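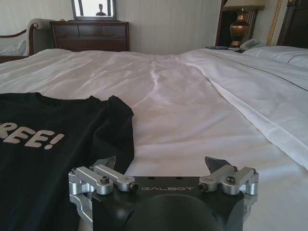 *Gripper over the bed, black T-shirt on the left. Wrist view.*

**From:** Maarja Paju
**To:** equipment-planning list
**Date:** March 9, 2026
**Subject:** Re: Second gripper or spare fingers first?

Dear all,

Thank you Ansel for the numbers. I put my answers under your points, and after that I have one more question for Latrice. Please excuse that it is long.

> **Ansel Schumacher wrote:**
>
> I went through the equipment sheet again for the room and laundry work. We have 3,000 left in the line for end tools, and this has to last until the budget opens again in January. The way I see it there are two choices. We buy one more complete gripper and keep it as a spare, or we buy fingertips, links and screws and repair what we have.
>
> I am for the complete gripper. If the one on the arm fails we lose days, and I don't want to explain that to Lindgate again.
>
> Also, do we still need the softer tips from Wimov? They are in the sheet at 79 per pair and I can't find who asked for them.

About the complete gripper: I understand the worry, but I am more on the side of the parts. In my log for the last period, every stop that came from the tool was a fingertip or a loose screw in the finger links. The body itself did not give us trouble. If we spend the whole line on one spare body, then the first worn tip will stop us anyway, and we will take the tips from the new gripper to continue. I have seen this in my earlier job and at the end we had two half grippers.

My proposal is this:

- fingertips, same type as now, enough to change both sides several times
- one full set of finger links, left and right
- hex screws for the brackets, one box
- 200 kept aside for shipping and customs, as last year this was forgotten

What remains after this I would not spend before summer.

About the softer tips: it was me who asked, sorry that I did not write my name in the sheet. Look at the picture at the top. The tips we have now are pointed and stiff. A T-shirt that lies flat on a bed is thin, and the sheet under it is also thin and has its own creases. My concern is that a pointed tip takes the shirt and the sheet together. On a hard table this is a smaller problem, because the table does not come up with the cloth. I would like to try two pairs of the soft ones before anybody decides about more. Two pairs is a small cost, and if they are no good we remove the line from the sheet.

> One more thing. Priya says that Iwasaki can quote a service contract which would cover the tool too. Should I ask for it?

Yes, please ask, but only for the quote. I would like to see in writing if fingertips are counted as wear parts. In most contracts I have read they are, and then the contract does not pay for exactly the thing that we change most. Priya, can you ask this in the same message, so we do not need to write two times?

Now for Latrice. In the plan for the next half year, item 81 says "fixtures and linens" and there is no amount beside it. Does this include sheets and pillows for practice, or are we supposed to take them from the general supplies? I also want a few dark shirts with big print and a few plain ones, because I would like to compare them. Used clothes are fine for this.

Xiomara asked me by phone if the Nudeck order can be delayed. From my side it can. The cart is good to have, but I can work without it and I prefer to have the tips first.

If there are no objections I will change the sheet on Thursday and send Ansel the part numbers.

With kind regards,
Maarja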